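Grasp labels from the wrist view: what 1,204 trials changed

Filed under: manipulation, notes, November

The last post ended with the grasp classifier overfitting to the tabletop. I had trained it on plain backgrounds, and accuracy dropped as soon as a printed cloth went under the parts. Several people wrote to suggest heavier augmentation. I tried that first and it helped a little. What helped more was changing what the network was asked to predict.

The old label was binary: held or not held. It was assigned from finger width at the end of the close command. That is cheap, and for single bricks it is fine. For assemblies it hides the case I care about, where the fingers close on one brick and the rest of the stack is free to hinge around it. The width reading is identical whether the stack is rigid or about to come apart at a stud joint.

The new label has two parts. The first is the brick in contact, marked on the wrist image as a single point. The second is a joint score for each visible connection, filled in after the lift by comparing the relative pose of the bricks before and after. A connection that moves less than the threshold counts as kept. I call the pair a Clavano label, after the script that writes it, and the name has stuck in the repo.

The set is 1,204 trials over 23 assembly shapes. I held out 6 shapes entirely, so none of their trials appear in training. The remaining shapes were split by trial. I know splitting by trial leaks some appearance information, and for that reason I only report the held-out shapes below.

Three variants were compared:

Sotex: width threshold only, no image.
Kuster: image encoder with the old binary label.
Murthorpe: same encoder, Clavano labels, one output head for contact and one for joints.

Kuster and Murthorpe share the same weights at initialization and the same training schedule. On the held-out shapes, Sotex called nearly every trial a success, as expected from a sensor that cannot see the joints. Kuster was better on small stacks and poor on long ones. Murthorpe made 108 fewer wrong calls than Kuster across the held-out trials, and most of that difference came from assemblies gripped away from their center of mass.

The part I did not expect was the effect on background sensitivity. Swapping the plain sheet for the printed one cost Kuster a large share of its accuracy and cost Murthorpe very little. My reading is that the contact point forces the encoder to look between the fingertips, and the print there is mostly covered by plastic. I have not tested that properly. An occlusion study would settle it, and it is next on the list.
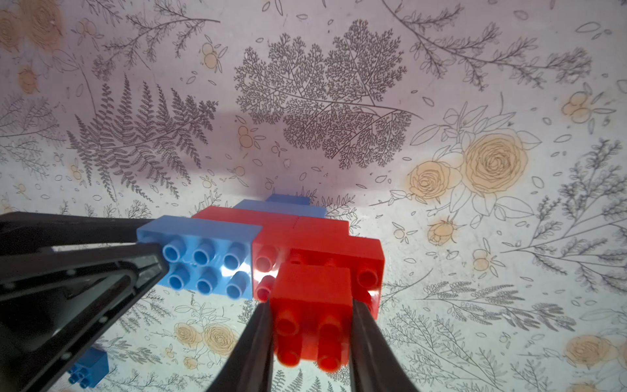
Posted by the site author
Robotics engineer, manipulation and perception

The six-brick shape is one of the harder ones. The fingers close on a single red brick with its hollow underside facing out, and the blue bricks hang off the structure to the side and behind. Contact is easy to mark in this view. The joints at the back are soft with distance, and the joint head gives them low confidence, which I prefer to a confident guess. Glare on the light blue brick is a separate problem – it wipes out contrast between studs, and stud edges are what the pose fit relies on.

Two known faults. Pose comparison fails when a brick leaves the view during the lift, and those trials are currently scored as lost joints even if the joint survived. The threshold is also the same for every connection, although a joint with two studs engaged has more natural play than one with four. I am fitting a threshold per overlap count now – the first pass looks usable but the counts for small overlaps are thin.

The labeling script is in the repo under tools. It expects the wrist images undistorted, so run the calibration step before it or the contact points will drift toward the corners.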